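How I put together a flat-pack shelf without losing my mind

I've built six of these things now, and the Skovura I did for my sister in May was the first one that didn't wobble, so I'm writing down what I did while I still remember it!

Start with the panels. Get them all out of the box and sort them by size, then look for the little round holes. On mine the side panels had a hole close to one end and nothing at the other, and I've put a side on upside down more than once (28 screws in, of course).

Next, stand a panel up on its end and check it against its neighbor before you reach for any hardware. Thin panels like to lean, so keep a hold on both sides of it.

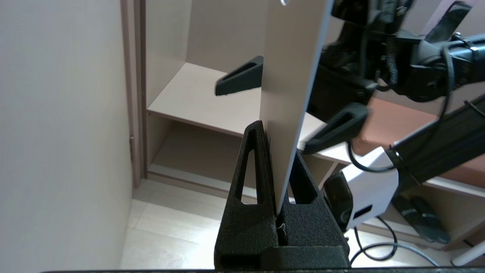 Once you're happy with which way is up, push the dowels in by hand. If one sticks, give it a light tap with a rubber mallet - a regular hammer will chew up the end. I skip the glue until I've done a dry run of the whole frame.

Then the screws. Go in halfway on every one, square up the corners, and only then tighten them, working corner to corner. Siebe Leemans taught me that one and it saved my second shelf.

The back goes on last. Lay the whole thing face down on a blanket, slide the back in, and measure both diagonals. If they match, nail away. Mine were 7 mm off the first time and I had to loosen two corners and start again.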